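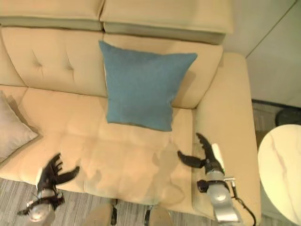 Faint smell in second-hand sofa, how to remove?

I moved to a rented flat in Plandbridge in May and I bought a used sofa from a family who was leaving the town. I am happy with the price, but after a few evenings I noticed a smell, something between old cooking and cupboard. It is beige, leather-like, with buttons pressed in the backrest and stitching lines across the seat, so I think the smell can sit in all these small folds. I do not know if it is real leather or imitation, there is no label. I already aired the room every morning and I wiped the armrests with a wet cloth. The smell goes for one day and then it comes back. Is there a method which does not damage the surface? I paid 200 for it and I would not like to spend another 100 for a professional cleaning.
Homov

First find out what you have. Look underneath, where the cover is stapled to the base, and try to see a raw edge. Real leather looks like suede on the back side, imitation has a woven or knitted cloth there. Please do this before you buy any product, the shops will sell you the wrong one with pleasure.

If it is imitation, mix a little mild washing-up liquid in warm water, squeeze the cloth very well and go along each seam. Then wipe with clean water and dry with a towel. For the places around buttons I use a soft toothbrush — old one, not new, the new ones are too hard.

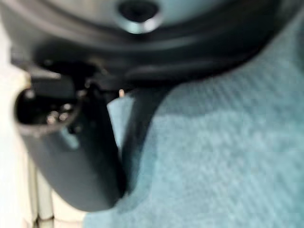 The seams are slow work, and you should leave at least one night before you decide if it helped. Where the covers have a zip, open it and smell the filling itself. My own sofa was clean outside and the whole problem was in the foam of one cushion. I put the foam on the balcony, in shade, for 6 days and took it inside each evening. After this it was acceptable for me, though my sister could still notice it.

If it is real leather, do not use so much water. Ask for a leather cleaner and try it first at the back, near the floor.
Nisreen Sfeir

bicarbonate. put it on, leave overnight, hoover. works for everything
Pirzada

I would be careful with bicarbonate on a sofa with stitching. The powder goes into the holes and you will see white lines for weeks. On carpet it is fine. Better to put 2 open bowls of it under the sofa and change them when you remember.
Nisreen Sfeir

Thank you both. I looked underneath and there is knitted cloth, so imitation. I will start with the seams tomorrow evening and write again after the weekend.
Homov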